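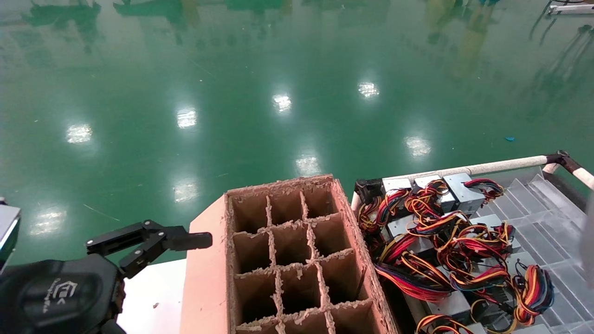 Caisse carton à croisillons, 12 cases

Accueil Cartons Calage Bacs Contact

Caisse ouverte en carton ondulé brun, livrée avec un croisillon assemblé qui la partage en trois colonnes et quatre rangées. Elle sert au rangement et au transport de petites pièces qui ne doivent pas se toucher : flacons, raccords, bobines, pièces tournées, composants sous sachet.

Le croisillon se compose de bandes entaillées à mi-hauteur, emboîtées sans colle ni agrafe. Il se retire d'une pièce pour vider la caisse ou la mettre à plat. Les cases vont jusqu'au fond.

Caractéristiques

Matière : carton ondulé brun
Nombre de cases : 12 (3 x 4)
Côté intérieur d'une case : 80 mm
Hauteur utile : 65 mm
Fermeture : sans rabats, couvercle vendu séparément
Référence atelier : Raveck 12

Usage au poste

La caisse se pose au sol ou à hauteur de table, à portée de main. Dans l'atelier de Drendside, elle est employée à côté d'un bac en plastique transparent : les pièces triées vont dans les cases, le reste dans le bac. Prévoir un appui sur un côté si la caisse est remplie et vidée souvent.

Un carton qui travaille s'use par le haut. Les bords des croisillons et de la caisse s'effilochent, les cannelures s'ouvrent et des fibres se détachent. Cela ne gêne pas le rangement de pièces en sachet. Pour des pièces nues et propres (optique, joints graissés), changer le croisillon dès que les chants commencent à pelucher.

Ne pas laisser la caisse sur un sol qui vient d'être lavé. Sur une résine époxy, attendre le séchage complet – le fond boit l'eau par les angles et se ramollit.

Remplissage

Commencer par les cases du centre, puis les angles. Une pièce qui dépasse des séparations doit être couchée ou passer dans le modèle haut. Ne pas forcer : une bande pliée ne reprend pas sa forme.

Pièces détachées

Croisillon seul, 12 cases : vendu par lot de 2.
Couvercle carton Raveck : à l'unité.
Séparation pleine pour réunir deux cases : sur demande.

Les croisillons de l'ancienne série Flirkarow ne sont pas compatibles, leurs entailles étant plus larges. Le modèle Đồng, plus bas, accepte le même couvercle mais pas le même croisillon.

Commande

La caisse est expédiée à plat, croisillon monté et replié. Délai habituel d'une semaine, un peu plus en février pendant l'inventaire. À partir de 2 000 pièces, les cases peuvent être découpées à vos cotes – joindre un croquis avec les dimensions intérieures.

Questions techniques et échantillons : Lợi Tăng, service emballage, Drendside.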